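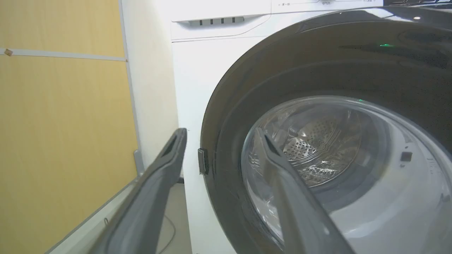 Figure 4.1 The gripper at the open door of a front-loading washing machine.

Chapter 4
Setting Up the Laundry Cell

Loading a washing machine is a wonderful first job for a two-armed robot. The door is round and swings on a hinge, the drum sits back inside the cabinet, and the things going into it are soft and never lie the same way twice. Get a machine working well in front of that door and you will have learned most of what this book has to teach!

Chapter 3 left the Pultero arm bolted down, powered and able to find its home position. We now move it to its place of work. The cell used throughout this chapter is the one in the Tunodia training room, and the measurements are given for that room. Yours will differ, so write your own in the margin as you go.

Start with the floor. Mark a line 80 cm out from the front of the cabinet and keep the robot's base behind it. Next, open the door fully by hand and check that neither arm can touch it at any point in its sweep – this is far easier to put right now than after the joints have been taught. The lower rim of the door opening in our cell is 46 cm above the floor, and that single number turns up again in nearly every section that follows. 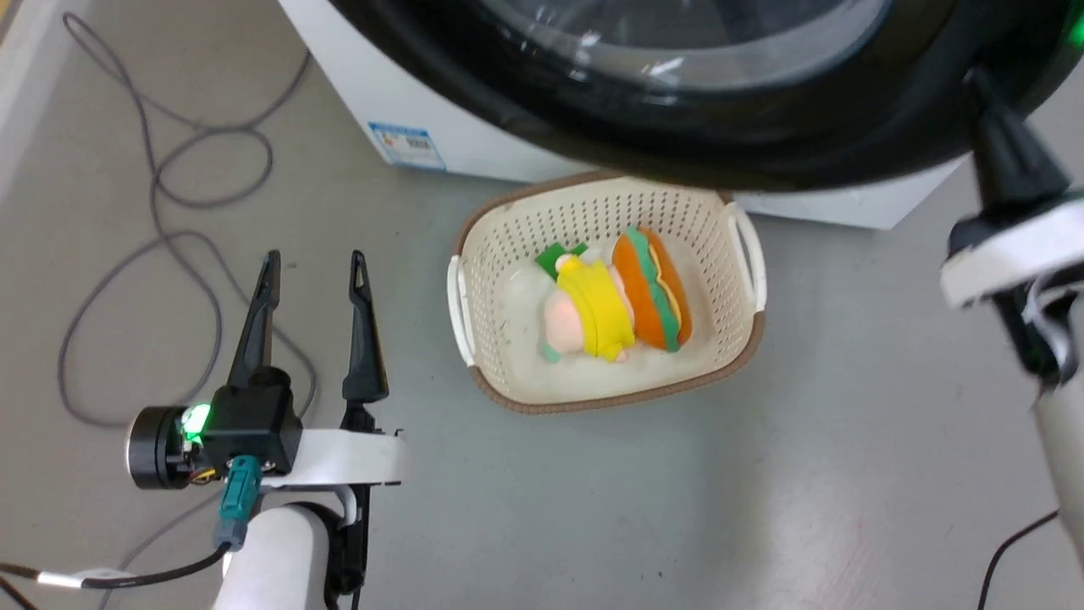 The basket comes next, and its position matters more than beginners expect. Place it square to the cabinet, with a handle at each end within reach of an arm. Soft toys are lovely things to practise with, as they squash, roll and lean on one another much as clothes do, yet each is easy to pick up whole.

Then look at the fingers. Wipe them, check the screws, and open and close each gripper slowly while you watch the cables. Any cable that tightens needs more slack before you go on. The Preketti method, covered in Section 4.3, repeats this check every 600 cycles, and you will soon do it in a couple of minutes.

Section 4.1 begins with the left arm. Have your margin notes to hand, and leave the drum empty until you reach Exercise 2.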